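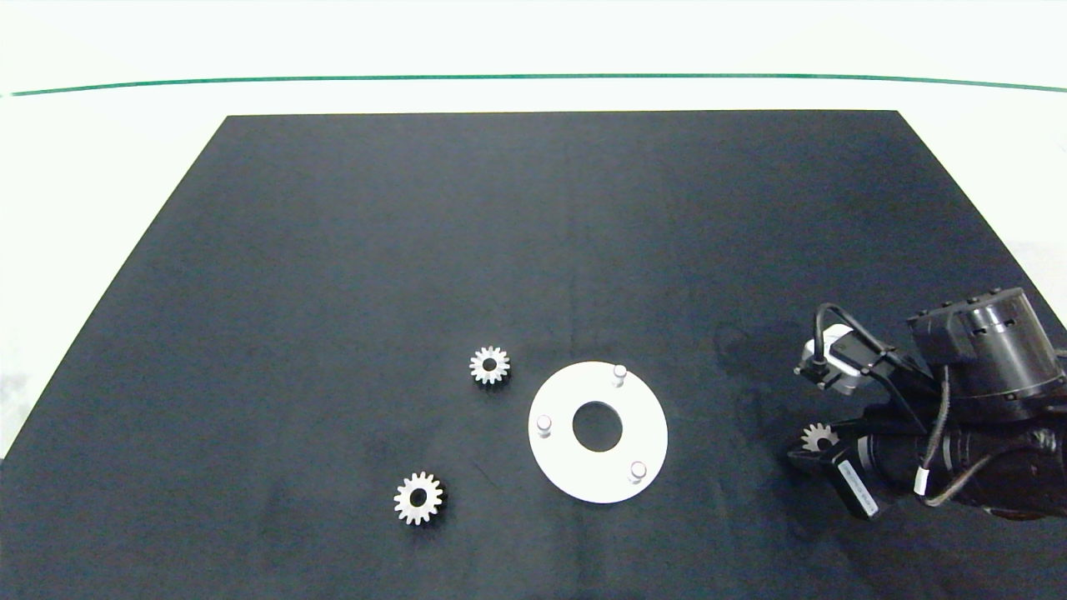 The Last Bus from Julterport

A short story set in the village of Skarkis, population 600, where the shop shuts at 4 and the bus does not wait.
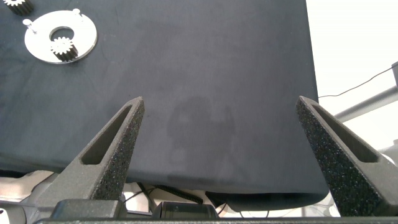 Words by Hứa
Fiction | Short stories

The 404 left Julterport at twenty to six and got to Skarkis at ten past, if the level crossing was up. She had caught it every working day since the spring. She sat on the left, where you could see the estuary between the sheds.

In June they put a notice in the shelter. It said the evening service would be withdrawn and that passengers might like to use the Restik bus, which ran as far as the garden centre. From the garden centre to Skarkis was 3 miles, with no path for most of it.

She read it twice and got on. The driver said he had been told that morning. He would be put on the hospital route and he didn't mind that, as the hospital had a canteen.

There were four of them on board. The two schoolboys got off at the chapel, and after that it was her and the man with the fishing bag. They had never spoken. He always got off by the Restik turning and walked down towards the water, and she had always supposed he lived there.

"Have you got a car?" he said.

She said she hadn't. She had sold it when she moved.

"Nor me."

The bus stopped for the crossing. A goods train went through slowly, carrying stone. He moved his bag off the seat and on to the floor.

"There used to be a ferry," he said. "Restik slip across to the town quay. My father took it to work. It went at six in the morning and it came back when he was ready to come back."

"What happened to it?"

"They put the bus on."

The barrier went up. She asked him if he had a boat himself, and he said he had half of one. His brother had the other half and lived inland now and never used it. The engine was all right. He had not had it across the river for a long time, because there had been the bus.

"It would be wet in the winter," he said.

"I've got a coat."

He thought about this until they reached his stop. The driver opened the doors and waited, looking in the mirror. The man picked up his bag and stood on the step.

"It depends on the tide," he said. "You couldn't do nine to five. You'd have to see what they said."

She said she would ask. The doors closed and the bus went on up the hill, past the hall and the allotments and the pub with its menu board out. At Skarkis she thanked the driver and he said there was another fortnight yet.

The shop was shut but the woman was inside doing the papers, and she unlocked the door when she saw who it was.

"Do you sell tide tables?" she asked.

The woman had to look for them. They were under the counter, behind the raffle tickets. The only ones left were last year's, so she let her have one for nothing and said the new ones could be ordered.

"How long would that take?"

"They come on the bus," the woman said.

She took the old one home and read it over her tea, to get used to how it was set out.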